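Skistlow Lunch Project
Progress report to the Mallo Fund, second period
Friday, February 7, 2025

Prepared by Nhi Hà

## 1. Where we are

The project was funded to design and test a cold lunch that can be put together at a bench, one tray per person, from ingredients prepared the same morning. The first period went on finding a kitchen and agreeing a menu. This report covers the second period, from the start of December to the end of last week.

In that time we made 1,473 filled buns. Most went out to the three day centres on the Lam side of town and the rest were eaten on site or used for weighing and tasting. We closed for the holiday fortnight as planned. We lost one further day when the cold room door would not seal, and made that day up the following week.

The menu has been cut from five fillings to two. The ham bun is settled and is the main subject of this report. The egg bun is still being worked on and is covered briefly in section 6.

## 2. The ham bun

The recipe as it now stands:

- one round soft bun, split
- one round slice of cooked ham
- green lettuce, torn
- purple cabbage, shredded
- no spread as standard - mustard or mayonnaise goes in a sachet on the side

We dropped butter in the second week of December. It slowed the bench down more than any other step, and the day centres told us that a good number of people scraped it off. Taking it out does leave the bottom half of the bun exposed to whatever sits on it, so the order of the filling matters more than it did. Ham goes directly on the cut face and the leaves go over the ham. When we tried it the other way round, with lettuce against the bread, the base was noticeably damp after four hours in the cold room. With ham underneath it was acceptable at the same point.

The ham slice is close to the size of the bun. We asked Ameck, who supply both, to keep the two matched, and they have done so apart from one delivery in January when the buns came up small and the ham hung over the side. We used them anyway and noted it on the sheet.

## 3. Lettuce and cabbage

This has taken more time than expected and I want to set it out properly, as it accounts for most of the overspend on ingredients.

The original plan was lettuce only. It was cheap and easy, but the buns came back with comments such as "nothing to it" and "a bit limp". We tried cucumber, which was too wet, and grated carrot, which fell out. Cabbage was suggested by one of the day centre cooks. It keeps its crunch through to the afternoon and costs less per portion than the lettuce does.

The difficulty is the cut. Shredded too fine, it scatters over the tray and ends up on the floor. Left in long strips, it drapes over the edge of the bun and pulls out whole at the first bite. We are now cutting across the quarter instead of along it, which gives shorter pieces, but some long ones still get through, mainly from the outer leaves. I would call this improved and not finished.

Lettuce is torn by hand. We have stopped using the thick part of the rib on the bun, or at least that is the rule - on a busy morning ribs do go in, and they stick out at the side. The trimmed ribs go to the soup kitchen at the end of the road, so they are not wasted.

Both leaves are washed, spun and held in the cold room until the bench opens. We had a problem early on with lettuce that had not been spun for long enough. The spinner now runs twice for each batch.

## 4. How the bench is laid out

Each place at the bench has its own tray. The bun is built flat on the tray, towards the near end, and the leaves are kept at the far end in a clear container, cabbage on the left and lettuce on the right. Before December the two were in separate bowls and people reached across each other to get at them. Putting them side by side in one container made a clear difference.

Ham is not kept at the place. It comes out of the cold room in small packs and is handed along, so that no slice is out for longer than it needs to be.

We changed to white trays at the same time. The old brown ones hid the crumbs, and the wipe-down between batches was not being done as well as it should have been. On white every speck shows. The trays are wiped after each batch and go through the dishwasher at the end of the session. The tabletops are white as well and are cleaned with the same spray. 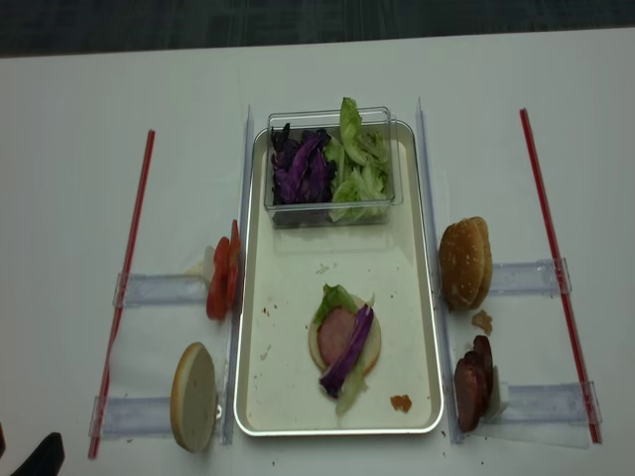

Nhi, I have read this far and I am happy with the ham going first, but please look again at the cabbage. At our centre the long bits are still the main complaint. People with dentures find them awkward, and two of our regulars have started lifting the lid and taking the cabbage out before they eat. Could it be cut shorter still, or could we have a few each day with lettuce only? The taste is fine and we would not want to lose it altogether.

The comment above came in from the Lam centre when the draft was sent round, and I have left it in place as it stands. We can do both. From next week 30 buns a day will be made with lettuce only and marked with a green sticker, and the outer cabbage leaves will be taken off before quartering and sent for soup with the lettuce ribs. If that is not enough we will buy a coarser grater plate and stop cutting by hand.

## 5. Portions and waste

We weighed the leaves on 32 buns in the last week of January, taken from different places at the bench. The lettuce was fairly even from one bun to the next. The cabbage was not. Some had more than double what others had, and the heavy ones were nearly all made in the last part of the session, when people were using up what was left in the container. We now fill the containers less and top them up more often. I will repeat the weighing in March.

Waste on bread is low. Waste on ham is almost nothing. Waste on lettuce is still too high, mostly from bags opened on a Thursday for a short Friday session. Ameck have agreed to supply a half-size bag from the middle of the month at the same price per kilo.

Returned buns are counted by the centres and written on the delivery sheet. The sheets from one centre were not filled in for most of December, so I have no return figures for them before the break. They have been filled in every day since.

## 6. The egg bun

Not ready. The filling is good on the day it is made but the texture goes off overnight, and since we are not prepared to boil eggs at six in the morning it has to last overnight. We are trying a firmer mix with less mayonnaise. It uses the same bun and the same lettuce, so there is no extra ordering involved. If it is not right by the end of March I propose we drop it and put the time into a cheese one.

## 7. Money

Spending on staff hours is on budget. Spending on ingredients is over, for the reasons given in section 3 (the cucumber, the carrot and a good deal of lettuce). Spending on equipment is under, as the trays came cheaper than quoted and we have not yet bought the second spinner. I would like to move the equipment underspend across to ingredients and ask for the Fund's agreement to that. It would cover the gap with a little to spare. The full table goes with the covering email.

The cold room repair was paid for by the landlord.

## 8. Next period

- Start the lettuce-only buns and the green stickers.
- Repeat the weighing in March, with the cabbage weighed separately.
- Decide on the egg bun.
- Write the bench instructions up on one side of paper. At present they are on four, taped to the wall, and the third has fallen down twice.
- Visit all three centres at lunchtime. I have only managed one so far.

We would be glad of a decision on the equipment money by the end of the month, so that the larger March order can go in on time.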